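Guest room bed is my sorting table, need bedding advice
Forum: Home & Laundry > Bedding and Linens
2,578 views, 9 replies (showing first 5)

maplestairs
Hi all, long post, sorry! My guest bed has slowly turned into the place where everything lands. I got the gray-green sheet on it back in May and I love the color, but it wrinkles if you so much as look at it, and then I put a big carton up there against the wall and it's been living there ever since.
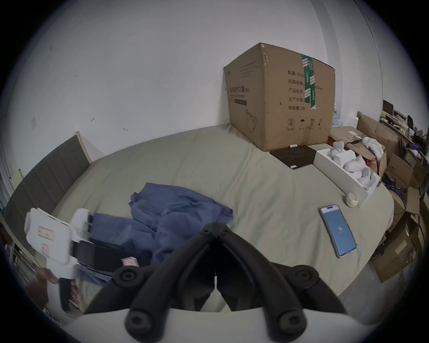

My plan is to get everything off that bed before my cousin comes, and then do the bedding properly. What do you all do about the wrinkles? Iron, steam, or just pull it tight and hope?

Danylo Kovalchuk
Pull it tight and hope, my friend. I ironed sheets for one whole winter and I want those evenings back. But please get the carton off first – cardboard is dusty stuff and it has usually sat on a floor or two before it got to you.

tennant_lane
I disagree with Danylo on the ironing (sorry!). You only need to do the top third, the part people see when the cover is folded down. Takes me 5 minutes. He's right about the cardboard, though.

maplestairs
Okay, the top third I can manage! Next question, and this is the one I go back and forth on. I have a big white cover and a periwinkle-blue cloth, and I can't decide whether the blue belongs on the bed at all. My sister says fold it at the foot, I say it looks nice a bit rumpled.

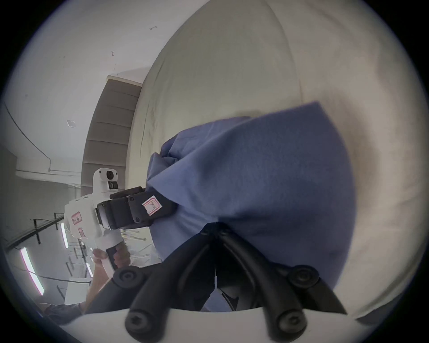 I like the blue against the white, but I worry it'll fight with the gray-green once the cover is turned back. The headboard is dark gray, if that helps anybody picture it.

orari_quilts
Keep the blue! Cool colors get along fine, and dark gray calms everything down. I'd fold it, though, with your sister. Rumpled looks lovely for an hour and then it just looks like laundry.

Danylo Kovalchuk
Rumpled is fine. It's a guest bed, people are going to sleep in it – let the poor cloth relax. And wipe down that wall while you have the bed pulled out, there are a few scuffs on it.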